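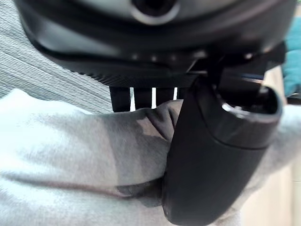 Why did Fluretti drop its morning talk show in the middle of a season?

The show was losing viewers and cost more per hour than anything else on the channel, so the head of programming pulled it after 91 episodes and gave the slot to reruns of a drama.

That's the short version. She gave it to me in the first minute, coat still on, and then spent most of an hour on the long one.

"I liked the show. Put that in," she says. "People think you cancel things you hate. I watched it every single morning with my breakfast."

She runs programming for the channel and asked not to be named, mostly because the contract with Vasiliu, the company that made the show, isn't fully settled. Lawyers still emailing. She checks her phone four times while we talk and it's them twice.

The cancelation went out in a two-line press release on Thu 27 February, late in the afternoon, when you put out things you hope get missed. It did not get missed. By the next morning the channel had 946 emails, most of them angry, a few of them asking what channel it was on.

"Those ones hurt," she says. "You're writing to save a show and you don't know where to find it? OK. So there's our marketing budget."

The crew found out an hour before the public did. She isn't proud of it. The plan was to tell everyone in person, in the studio, after the taping wrapped, but somebody at the ad agency already had the new schedule and it was getting passed around.

"I drove out to Plinville way too fast. Got there and half of them knew. The makeup room knew. The hosts didn't, and that was the worst ten minutes I've had in this job."

What did she tell them?

"That it was my call. Which it was. I didn't want to stand there and say 'the network feels.' The network is me and five people."

The numbers had been sliding since the fall. A morning show needs habit, she says, and the channel had moved it twice – first from nine to ten, then back to nine thirty, which made no one happy. She signed off on both moves. The second one she calls dumb, no hesitation.

"Ten was starting to work. It was slow but it was working. Then a sponsor wanted the half hour before the cooking block and I said fine. I shouldnt have said fine."

The audience in the room was never the problem. The Plinville studio seats 100 and there was a waiting list right up to the last week. Buses came in from two counties. But a full room doesn't pay for a live band, and the live band was in the contract, and so was the hosts' wardrobe, and so was a car for guests who mostly drove themselves.

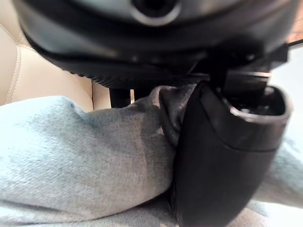
"I tried to cut the band down to a piano," she says. "Vasiliu said no. Then they said maybe, then it was the holidays. By the time we had a yes it was too late to save any real money."

A person at Vasiliu, reached by phone, remembers the piano offer differently and says it was never put in writing. Won't go further than that.

So now the slot belongs to Ostevach, the family saga about a town with one hotel and too many cousins. Old episodes, from the beginning, one a day. It costs the channel next to nothing. And it's doing better than the talk show did in its last two months, a fact she brings up and then seems sorry she brought up.

"It's a good show! It was always a good show. I just don't want to be the woman who runs a channel of repeats. I came here to make things."

Is she making things?

Sort of. There's a half-hour pilot, two people at a desk, no band, shot in the same studio on days when it would otherwise sit dark. She won't say who the two people are. She will say niether of them has hosted before. If it tests well it goes on the air in July, when the other channels are asleep and a small audience looks bigger than it is.

The test group is 475 viewers, picked from people who wrote in to complain. Her idea. The ad sales side thought she'd lost her mind.

"They're already mad at me. They watch daytime TV, they have opinions, they know how to use email. Who else am I going to ask?"

A few have said they won't take part, on principle. One sent back the form with the old show's theme song typed out where the age and zip code should go. She kept it, it's pinned up over her desk.

And the old hosts? One is off to radio. The other still isn't returning her calls.

"I'd do the same," she says, and picks up the phone again. Lawyers. She has to take this one.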